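Operation of Outdoor Mobile Robots in Rain

The operation of outdoor mobile robots in rain is covered by a group of written rules and working habits which tell the operator when a robot may travel on a wet public path, how its sensors must be checked, and when the trip must be stopped. The rules apply mostly to small wheeled or walking robots that share a path with pedestrians and cyclists. They are different from the rules for indoor robots, where the floor is normally dry and the light is constant.

Background

Early guidance for path robots spoke mainly about speed and braking. Rain was mentioned in a single line, usually as a duty of the operator to "use care." This left much room for interpretation. One operator would stop the whole fleet at the first drops, and another would continue until a robot lost its position.

The Sasetcombe Code, a voluntary code of practice used by several path operators, was the first in its region to put wet weather in a separate chapter. The chapter was drafted by Enikő Hegyi, a safety engineer at the robot maker Ernora, and was based on 1,247 trip records. The present edition is dated January 6, 2025. An earlier draft was sent out for comments in October and received 41 of them, the greater part about cameras.

Main requirements

Protection against water. The body of the robot, its connectors and its charging contacts must be protected against rain from all directions. A protection grade given by the manufacturer is accepted only if it was tested with all covers and payloads mounted. Seals are examined after every repair in which a cover was opened.

Visibility check. Before a trip, and again at fixed points during it, the operator looks at the live picture from each camera used for navigation. The code asks three things: whether the border of the path can be followed on both sides, whether an upright object such as a post can be separated from its background, and whether any drop on the lens covers the area directly ahead. If the answer on the path ahead is not clear, the robot must stop and the lens must be cleaned by wiper, air or hand.

Reflections. Wet pavement can mirror the sky, fences and lamps. Software that finds free ground by color or brightness may take a reflection for an obstacle, or a real obstacle for a reflection. For this reason the code does not allow a camera to be the only source of obstacle detection on wet ground. A second sensor working on another principle is required.

Speed. The speed limit in rain is set from the measured stopping distance on the wettest surface of the route. Painted lines, metal covers and fallen leaves are measured separately - they are often more slippery than the pavement near them.

Paths beside water

Special rules exist for routes along rivers, canals and lakes. Under a grey sky the water and the clouds may have nearly the same tone, and a camera gives little help in finding where the ground ends. A fence with open rails is treated as a visual guide only, not as a barrier, unless its lower rail or curb was tested to hold the robot at full travel speed. The operator also must keep a stored map border on the water side, and the robot may not cross this border even under manual control.
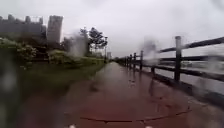
Wet path next to water, with drops on the view. The fence posts can be followed into the distance, but the second one is largely hidden.

Stopping and recovery

A stopped robot can itself be a danger to cyclists, especially in poor light. The code says that the robot should move to the side of the path before it stops, if it can do so safely, and should turn on its lights. A person must reach it within 20 minutes. On routes beside water the robot must not choose the water side as its stopping place.

After a rain stop, the trip may continue only when the visibility check was repeated with a good result. Automatic restart is not permitted.

Records

For each trip in rain the operator keeps the time of every visibility check, the name of the person who made it, and one saved picture per camera. Records are kept for 8 months. Gikby, a program for fleet records, has a form which follows the order of the code, but a paper form is equally accepted.

Criticism

Some operators consider the visibility check too dependent on personal judgment. The path operator Dmytriv proposed to replace it with an automatic measure of image sharpness. The proposal was not included in the present edition - a picture can be soft everywhere and still show the path well, while a sharp picture can have one drop in the worst place. The question remains open for the next revision.

See also

Pedestrian path safety
Sensor cleaning systems
Stopping distance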